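Brukberg Household Electricity Diary Collection
Data card and README

Release date: January 2, 2026
Maintained by: Brukberg Household Energy Study
Contact for data questions: Jae-in Hyun
Contact for access requests: Soo-ah Oh

Summary

The collection contains written diaries of home electricity use kept by households in the town of Brukberg. Each household recorded what was plugged in, in which room, and for how long. Meter readings taken at the start and end of the diary period are supplied alongside the diaries. The release covers 300 households and 1519 diary pages.

The collection is intended for research on everyday energy habits, for teaching, and for the testing of survey forms. It is not a substitute for metered data and should not be used to estimate the electricity demand of the town as a whole.

Contents of the release

diaries.csv: one row per diary entry, with household code, room, item, start time and end time
households.csv: one row per household, with dwelling type, number of residents and heating type
readings.csv: opening and closing meter readings, in kilowatt-hours
codebook.txt: definitions of all fields and permitted values
forms/: the blank diary form and the instruction sheet given to households

All files are encoded in UTF-8. Times are local and use the 24-hour clock. A blank cell means that the household left the question unanswered. A zero is a true zero.

How the diaries were kept

Households were asked to complete the form for 15 days. Entries were made in steps of 20 minutes. One adult in each home was named as the diary keeper, although other residents were free to add entries. The form was designed by Pilar Toledo and revised by Bimla Upadhyay after a trial in the Sung district. The trial diaries used a different layout and are not part of this release.

Item names were entered in the household's own words and later matched to a fixed list. The original wording is kept in the field item_text, and the matched name is in item_code. Where a single entry named two or more items, it was split, and the field split_flag was set to 1.

Power strips and extension leads

Items connected through a power strip are coded by item, with the field via_strip set to 1. The strip itself is not treated as an item. Where a household wrote only "strip" or "extension" and gave no further detail, the entry carries the code UNSPEC and should be left out of any analysis by appliance.

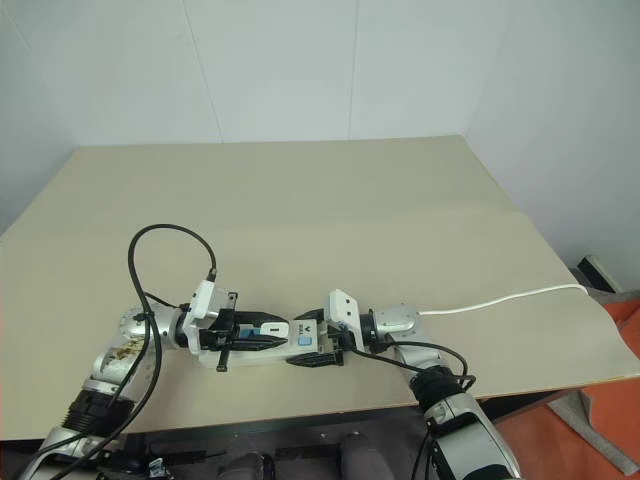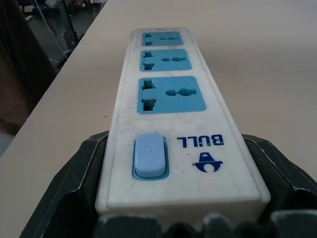 Second image: power strip with three light blue socket panels in a line.

Switched strips caused some difficulty in coding. Several households recorded the time at which the strip was turned on, while others recorded the time at which each item was used. Both practices were accepted. The field time_basis shows which one applies, as judged by the coder, and the value U is used where this could not be settled.

Quality checks

Diaries were typed by one coder and read back by a second. Differences were settled by Darnell Lyons. Entries with an end time earlier than the start time were checked against the paper form. If the form showed the same times, the entry was kept and marked in the field time_flag.

Meter readings were copied from the cards returned by households. Readings that fell between the opening and closing dates were removed.

Known limitations

Short uses, such as a kettle or a toaster, are likely to be underreported. Refrigerators and other items left on at all times were listed by some households on the first day only. Rented rooms with shared meters have diary entries but no readings. Households in the Nunetti apartments received the instruction sheet late, and their first-day entries are often incomplete.

Privacy

Names, street addresses and meter numbers have been removed. Household codes were assigned at random and bear no relation to location. Remarks that could identify a person were replaced with the word REMOVED. Users must not attempt to identify any household.

Access and citation

The files are available for noncommercial use on written request. Requests should state the purpose of the work and the name of the person responsible for storing the files. Published work should cite the collection by its full title and release date. Corrections may be sent to the data contact and will be listed in the file changes.txt with the next release.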